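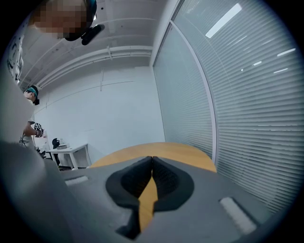 3.2 Apparatus and Course Setting

The data reported in Sections 4 and 5 were collected in a one-semester undergraduate project course on manipulation. Students worked in pairs with hand-held grippers built to the Vurkex pattern, in which the operator closes the jaws with a trigger and a wide-angle lens on the housing records the workspace. No arm is attached during collection. The trained policy is later run on the laboratory arm with the same jaws fitted, so that the view at collection and the view at execution agree to within the mounting tolerance of the bracket.

Each gripper carries two cushioned finger pads with a mesh-textured inner face (Figure 3). The pads meet at the top and spread apart below, leaving a V-shaped opening through which the table surface remains visible to the lens. An earlier set, cast by the students in March, had flat inner faces that closed along their full length. Those pads hid the object during the last part of the approach, and the team led by Rhea Umali replaced them before any of the episodes used here were recorded.

Figure 3. View from a hand-held gripper held just above the wooden work table. The jaws are at center; the blinds of the window wall are at right, with two people at left.

3.3 Collection Protocol

A pair consisted of an operator and a partner. The operator performed the task; the partner reset the objects and kept the log sheet. Roles were exchanged after 8 episodes. An episode began with the jaws above the table and ended when the operator released the trigger and withdrew. Episodes in which the partner's hand entered the space between the pads were discarded at the logging stage and do not appear in any count below.

Three tasks were assigned: cup placement, peg sorting, and cloth folding. The students logged 1,546 episodes in total. Of these, 158 were rejected by the pose-tracking check, which compares the recovered camera path against the inertial record and fails an episode when the two disagree by more than a fixed threshold. A further 153 were set aside as the held-out set before training and were not shown to the students until the final week.

3.4 Lighting and Background

The window wall was a concern from the start of the course. Bright streaks on the blinds can saturate part of the image, and the closely spaced slats give the tracker repeated parallel lines that are easily matched to the wrong neighbor. The plain back wall has the opposite fault and offers few features. We did not move the table. Kenneth Bautista's team tested whether masking the upper right of the image improved tracking and found a small gain on peg sorting and none on the other two tasks. The mask was therefore left out of the common pipeline, although his team kept it in their own submission.

People in the background were not removed from the recordings. Faces were pixelated before the episodes were released to the class, using the Pumico preprocessing script with its default block size. Pixelation was applied after pose recovery, so it has no effect on the tracking figures in Table 2.

3.5 Training

All teams began from the same Thorlacius baseline and were permitted to change the image crop, the action horizon, and the augmentation settings. Network depth was fixed. Code and logs were frozen in July 2020, and the results in Section 4 refer to that state.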